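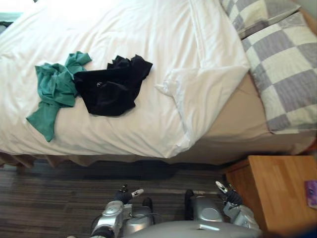 Picking Up After Ourselves: A Year of Teaching a Robot to Do Laundry
Speaker notes, robotics club open day, Sunday, January 5, 2025

OPENING (keep it short, they've just had lunch)

Good afternoon. My name is Aatos Rautiainen and I have spent most of my second year of college watching a robot not pick up a shirt.

(Wait. If they laugh, go on. If they don't, go on faster.)

The club gave us a project brief last winter that fit on a sticky note. It said: get clothes off the bed and into the basket. We thought we'd be finished by spring and could move on to something hard. Joni Aaltonen had already picked out the something hard. It was folding.

We are not folding.

I'll go through what we set out to do, how we collect training runs, what goes wrong, and what we'd tell a team starting now. Questions any time, but if it's about the budget, please ask it quietly.

WHAT THE TASK IS

Robot stands by the bed. Clothes are on the bed. Robot picks them up, turns, goes to the basket, lets go. My grandmother does this while talking on the phone.

We call the robot Dora. That was a vote, and I voted for something else.

Point out that most of the class projects in earlier years used blocks. Blocks are wonderful. A block on Tuesday is the same shape as it was on Monday, and if you lift one side the other side comes along. A T-shirt has no opinion about what shape it is. You grab the corner you can see and find out it was a sleeve.

So we use two items at a time and we don't lay them out neatly. Tiina Huttunen made the rule: you drop the clothes on the bed from standing height and then you may not touch them. People cheat. You can tell when Joni has done the dropping, because the shirt lands with a very convenient lump in it.

Black clothes on a white duvet are about as kind as it gets for the cameras. Black clothes on other black clothes, we'll come to.

HOW WE COLLECT RUNS

(Slow down here, this is the part the first-years ask about.)

One person drives the arms remotely, one person watches the floor and keeps a hand near the stop button, one person writes the log. The log person has the worst job and is always whoever came in last.

A run starts with both hands open, near the edge of the bed, touching nothing. If a finger is already on the duvet, the run doesn't count. We learned that one the slow way. The early policy picked up the habit of starting with a little pull on the bedding, and for two weeks Dora made the bed worse before doing anything else.

We recorded 800 runs over the year. After Tiina went through them, 630 were usable. The others had a wrong start, a missing camera, or somebody saying a word into the microphone that we can't put in a public dataset. Yes, there was a microphone. No, we don't know why we left it on.

Of the usable ones, 200 were recorded in October, when Hazem Ouazzani discovered that people will drive a robot all evening if you bring soup.

Driving is harder than it looks. The hand has five fingers and you feel nothing through it. You close until it looks closed. Then you lift, and you find out. New drivers squeeze as if they were holding on to a bus strap. Good drivers press down first, let the cloth bunch up between the fingers, and only then close. I can't explain it better than that, you have to come and try. There's a sign-up sheet by the door and it is very empty.

THE BASKET END

We assumed that the basket would be the easy end. You've got the shirt, the basket is open at the top, gravity is on your side.

Three problems.

The first is letting go. Cloth hangs on to fingers. You open the hand, pull back, and the shirt comes home with you. The drivers started pushing the garment down into the basket and leaving the hand there with the fingers spread before backing off, and the policy now does a fair imitation of it.

The second is the other arm. One hand is pushing something down while the other is still holding something by the rim, and the two need to take turns. Left to itself, the second hand goes in early. It is like two people at a buffet.

The third is the basket. It's plastic, it's light, and it goes wherever it's pushed. We stand it on a board so that we can put it back in the same place. Joni wanted to glue it down. We had a long discussion about whether a glued basket is still a basket.
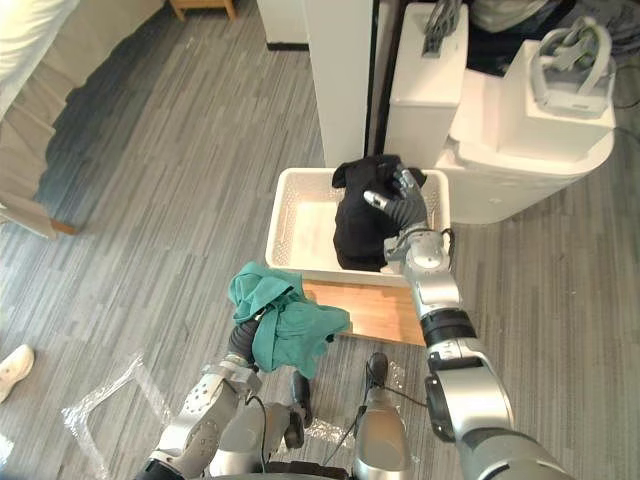 Hazem Ouazzani argued in our spring review that we should stop scoring the basket end altogether, because a shirt hanging half over the side is in the laundry as far as any student household is concerned. Tiina said that depended on the household. The rule we ended up with is that the garment has to be inside and the hand has to come away empty. Hazem still gives himself half a point for a sleeve over the side, in a column of his own, and I'm told the column looks great.

(If there's a question about success rate, go to the next part. Don't improvise. Last time I improvised I said ninety.)

THE NUMBER

We ran a final test before the holidays with the policy driving and everyone sitting on their hands. It got both garments into the basket in 58 percent of the trials.

Pause and let them think about that. A little over half. If you have a roommate, compare.

The failures are mostly dull. It grabs duvet along with shirt. It grabs one layer of a shirt and loses it during the turn. My favorite kind is where it does everything right with a closed, empty hand: carries nothing across the room, lowers nothing into the basket with great care, opens up, backs away. Aarne Toivonen clapped the first time. I think it was sincere.

THE WRIST CAMERA

The head camera is good until the arm gets in the way, and the arm gets in the way at the exact moment you care about. So we look from the wrist too.

Be fair about this one. The wrist view is a mess. Cloth is so close that half of what you get is blur, and with dark fabric the creases go to black and there isn't much left to work with. What you do get is the fingers. You can tell whether there's a real handful gathered between them or just a pinch of hem, and a pinch of hem is what you drop later.

Aarne made us label grips from wrist video for a whole weekend: handful, pinch, nothing. We disagreed with each other constantly. Two of us disagreed with ourselves when he slipped the same clips in twice. We kept the labels anyway, and the one thing they did for certain was make us better drivers.
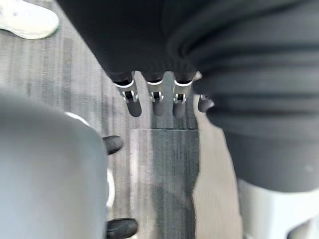
WHAT WE'D TELL A NEW TEAM

Write down the start position on the first day. Tape it to the wall.

Turn the microphone off.

Buy more than one black T-shirt. Ours is now soft in places where no shirt should be soft, and we suspect the policy has learned that shirt in particular. We tried a stiff new one in December and Dora treated it like a stranger.

Clear the floor before you start. I say this as someone whose shoes have been in a great many recordings.

Don't let one person do all the driving, even if he's good at it. Joni is good at it. For a while everything Dora did looked like Joni, down to the small impatient wiggle at the end. We've mixed in other drivers and the wiggle is fading.

WHAT'S NEXT

Socks. There was a strong feeling in the group against socks and I lost.

We also want to try it with somebody else's bedroom, meaning other bedding and another floor. If you have a room you're willing to lend us for a weekend, talk to Tiina. We will need the stairs to be wide. We will bring soup.

(Thank Aarne for the wrist mounts. Thank the club for the room key. Then hand over to Joni for the demo, and stand on the left side, well away from the basket.)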